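**To:** whitelaw-or-staff list
**Subject:** Re: [or-staff] Automated suturing and the scrub roster
**Date:** Fri 16 November

Farah Jugah wrote:

> I keep hearing that the Lirka module will do the closing by itself from March and that each room loses one person. Can somebody who has been at the bench say what the job is now? I have 15 people asking me, and I'd like to tell them something before the roster goes up.

Farah,

I've been on the bench with it at Soltasow since the summer, so I can answer part of this. The roster is not my decision.

It handles needle and thread with two instruments. The person at the console sets the line of the cut and approves each stitch before the next one starts. You can stop it with the pedal at any point – I do, often.
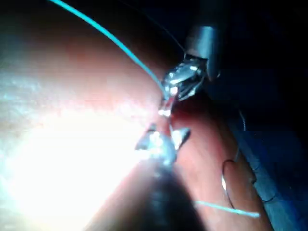 Grilia Bench Notes, No. 19, p. 202

The notes have the pedal settings and the alarm list. Print that page for the new people, as the screen version is hard to read.

What has changed for us is mostly the waiting. I used to pass, cut and count. Now I watch thread. If a loop lies across the cut I call it, and the console holds until I say go. It is tiring in a different way, and I asked for a break every hour, which we got. 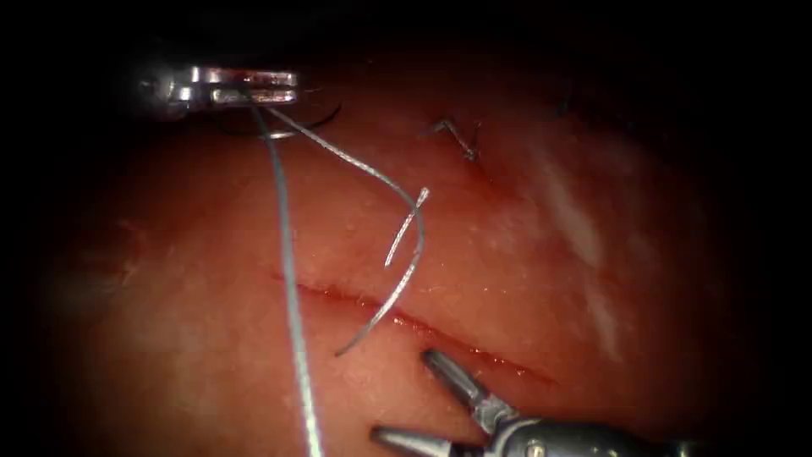 Counts are still done by hand, by two people, and that is in writing. So I don't see how a room runs with one fewer, whatever the sales sheet says. We have logged roughly 800 stitches and I would not leave it alone for any of them.

Training is two days. Ask for it to be paid as shift time. Ours was not at first, and we had to go back and claim it.

I can call in to your Tuesday meeting if that helps.

R.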